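2018-06-17

Equipment planning, arm cell. Picking up from the April pages.

Read the Flolley quote again, this time with a pencil. The headline price is fine. It's the pages after it that bother me. The arm is listed "with controller," the gripper is "compatible," and the mounting plate is "available." Three different words and only one of them means it comes in the crate. I wrote to them asking which lines are included and which are options, and got back the same PDF with a new cover sheet.

Zuzana still wants to go with Flolley and order before the quote runs out, which is 30 days from issue. I don't like being hurried by a date somebody else printed at the bottom of a page. I told her so. She said that's how all quotes work, and she's right, but it doesn't make me like it more.

Jendby is the other candidate. Less reach on paper, longer lead time, better manual. I spent most of the morning in the manual and could find the payload chart with the gripper weight taken off, without having to do it myself. Flolley gives you the bare flange number and lets you discover the rest. A gripper plus coupling plus cable eats a good part of what they advertise. For wood blocks this doesn't matter at all. It matters for whatever Bohumila is going to ask for after the wood blocks, and she won't say yet what that is.

What we've agreed to base the decision on is the block task in simulation: pick up a block standing on end, lay it in the tray, go back for the next. Bohumila built the room and the table and has been running it on the old workstation. I was against this as a basis for spending money and I'm still mostly against it. A simulated gripper closes as well as you told it to close. Friction is a number somebody typed in. I've asked twice where the number came from and the answer was that it came with the package.

Still, it does tell us something about reach and clearance, and those are two of the things I'd otherwise be guessing at with a tape measure. 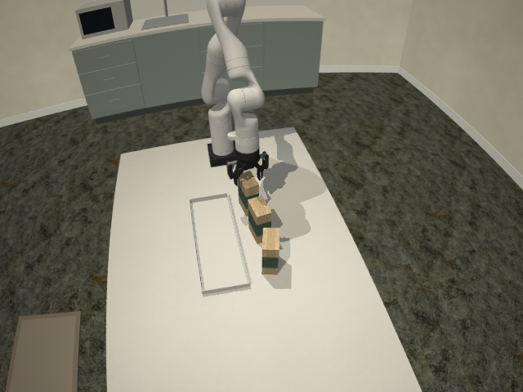

So the base position is the question I keep coming back to. If the arm goes at the middle of the far edge, we need a table stiff enough out there to take it, and none of the benches we own were built with that in mind. The bench by the window flexes if you lean on it. Nobody has put a table in the budget. Zuzana has "furniture, existing" on her sheet with a zero next to it. I penciled in 1214 for a welded frame and a thick top, which is the Salinas price from their catalog, before delivery. She thinks that's high. I think she should go lean on the bench.

Other option is a free-standing pedestal bolted to the floor. Needs building permission to drill. I'm not starting that paperwork until we know which arm, as the bolt patterns differ.

Gripper. We have two quotes for the two-finger type, and the cheaper is Drisell at 1451. Their sales sheet says it is good for "most everyday objects." I would like to know what the others are. Points I want in writing before anyone signs:

- whether the coupling for our arm is in the price or extra
- spare fingertips, how many, and what a set costs afterward
- whether it talks to the controller directly or needs their own box (and whose power supply)
- what the warranty says about collisions, in plain words

The last one matters most to me. With blocks standing close together the open fingers have to come down next to things, and sooner or later one is going to come down on top of something. In simulation you hit reset. On the bench you send it back to Drisell and wait. Bohumila says we can space the blocks wider. Sure, but then we've bought a machine and arranged the world to suit it, and I'd want that written down as a limitation in the request instead of finding it out in the fall.

Talked to her again after lunch about what the runs can and can't be used for. Where we ended up, more or less:

Okay to use: reach from the base to the tray and to the blocks, whether the elbow runs into anything on the way over, rough idea of table size.

Not okay to use: success rate, cycle time, grip force. I don't want to see any of those in the purchase request. She agreed on the first and third and is holding out on cycle time. I said the simulated arm has no cable hanging off it and no safety stop, and the speed limit on the real one will be set by whoever does our risk assessment. She said she'd put a footnote. A footnote is what people don't read. Left it open.

Things missing from Zuzana's sheet, as of today:

Table or pedestal (see above).
Guarding or a scanner. She has it under "later." It can't be later, we won't be allowed to switch the thing on.
Training. Flolley includes a course for one person. There are going to be at least two of us using it.
Shipping on the controller, which is heavier than it looks in the brochure.
Service after the first year. Flolley quotes this "on request." I have requested.
A camera, if we end up wanting one. In simulation the block positions can be read straight out of the program. On a real table something has to find them, and I can't see that on anybody's list.

That last one annoys me the most, I should have caught it in April. It could change the total more than the choice of arm does. Asked Bohumila how her script gets the block poses and she confirmed it just asks for them. So every run so far assumes perfect knowledge of where things are. Put a note on the shared copy of the plan saying this. Zuzana replied with a question mark, will explain in person.

My position for the meeting, so I don't get talked out of it:

1. No order on either arm until the Flolley inclusions are in writing. If the quote lapses, it lapses. They will issue another one.
2. Ask both firms for a loan or a demo week on our floor. Jendby hinted at it on the phone, Flolley changed the subject.
3. Add table, guarding and camera to the sheet with real numbers, even if the real numbers are ugly.
4. Rerun the block task with the positions deliberately off by a few millimeters. 7 runs per offset to start with. If the grasp falls apart in simulation with a small error, we know what kind of camera we need to be pricing.

Bohumila is okay with number 4 and says the change to the script is small. I've heard that before, but we'll see.

To do: call Salinas about top thickness and whether they'll drill it for us. Find the floor load figure for the room. Chase Drisell on the coupling. Get the Jendby manual printed, the PDF bookmarks are broken past the wiring chapter.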